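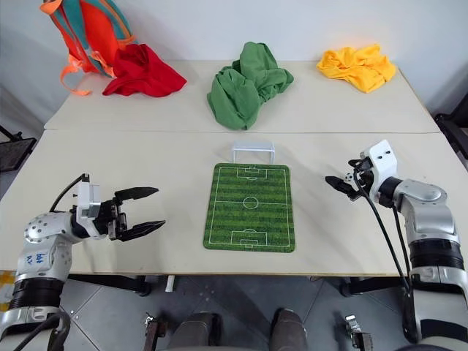 Two arms, one very small soccer ball. Friday at the Bikari open day.

Blog > Days Out > Robots at Bikari

Posted in October by the Cesley Street blogger

So I finally got to the Bikari open day! I've been meaning to go for two years and something always comes up (last time it was the car, the time before that it was me forgetting). I took Friday off, caught the 270 bus out past the Caldeira turnoff and walked the last bit in a wind that nearly took my hat.

They had sign-in at the front and I was visitor 74, written on a sticker that fell off before I'd reached the tea urn. The big hall was mostly conveyor stuff, and I'll be honest, I drifted through it pretty quickly. What I wanted was the small lab up the back, where the two-armed robot was working at a pair of tables pushed together.

I'd pictured something huge behind a cage. The job was a toy soccer field, a stripy green mat with all the proper lines on it, a little white goal at the far end, and a ball so tiny I'd lose it down the couch in a minute. When I took my photo the right gripper had hold of the ball by its very tips and the left one was wide open on the other side of the mat, like a goalie who'd wandered out for a look. I stood there far longer than I meant to, around 33 minutes according to my parking-meter brain, and my tea went stone cold.

The colours got me too. Red, green and yellow cloths all scrunched up on the back table, and a bright orangey-red backpack with teal bits that I'd quite like for myself. I asked one of the staff about the cloths and she said folding is much harder than soccer, as cloth never sits the same way twice. Same at my place, mate.

Afterwards I had a sausage in bread and a wander through the Brellent stall next door, where I bought a solar torch kit I'll probably never put together. Home by half past four with sore feet.

3 comments

wattlebird: My grandson would lose his mind over this. Do they let kids in?

Author: They do! There were heaps of them when I was there, just keep hold of the little ones.

teapot_and_tim: I want to know how the sausage was.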